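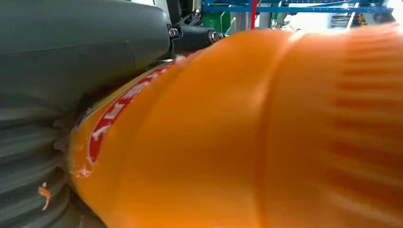
Figure 5. Wrist view at the packing bench: an orange bottle held by the ribbed finger, with a blue frame behind.

4.2 What changed on the bottle line

I spent most of June on the packing floor at Piltden, on a stool between the returns cage and the tea urn, and the bottle line is where I did the bulk of my listening. The site packs cleaning products for three or four brands, and the orange bottles are the ones everybody has an opinion about. They're big and slick, and before the arm went in they were lifted by hand from the tote to the carton, 3,000 on a full shift when the orders were good.

Grip was what people wanted to talk to me about first. In Figure 5 you get the bottle from very close, with the finger pressed against its rounded end and the rest of it stretching away to the right. There's a small patch of white on the plastic, foam or some other residue, right where the finger meets it. Packers call that sort of thing "weep", and they were using the word long before I got there. A person feels weep through the glove straight away and reaches for the rag. With the arm, somebody has to go looking for it, and so looking has become a job (unpaid, in the sense that it isn't in anyone's position description).

Wilma Jansen had packed on this line for 23 years when I met her, and she let me shadow her for most of my visits. She told me her wrists were better and her eyes were worse. I wrote that down in my notebook and underlined it, and then heard versions of it from three other people over the next fortnight! Her old shift was physical and sociable. You stood across from someone and talked all day. Her new one has her walking between the arm and the Omport screen, where the pick log scrolls past, and the chatting happens in bits, mostly at changeover.

The log is worth a word. On the busiest shift I sat through, the arm finished 2,030 bottles and the screen called every one of them a clean pick. Wilma had pulled a handful off the belt herself for sticky caps or a scuffed label. None of those showed up anywhere, as the software has a field for a dropped item and no field for an item that a person didn't like the look of. I asked the shift lead where her pulls got recorded and he pointed at a whiteboard, which had been wiped.

I don't want to make this sound gloomier than it was. Several packers were really pleased to be off the lifting, and the two youngest had taught themselves to swap the fingers over and were proud of it (fair enough, it's fiddly). They had names for the different fingers, too, though I promised not to print those. Management at Kekuvance, who run the site, had planned for the lifting to go away and had done a decent job of it. The wiping, the checking and the small judgements about what was good enough to send had been folded into the lifting all along, and the plan never mentioned them. Stevens makes a similar point about hospital laundries, and I kept thinking of it on the drive home.

When I put this to the packers at our group session, the talk went straight to pay grades, which I take up in 4.3.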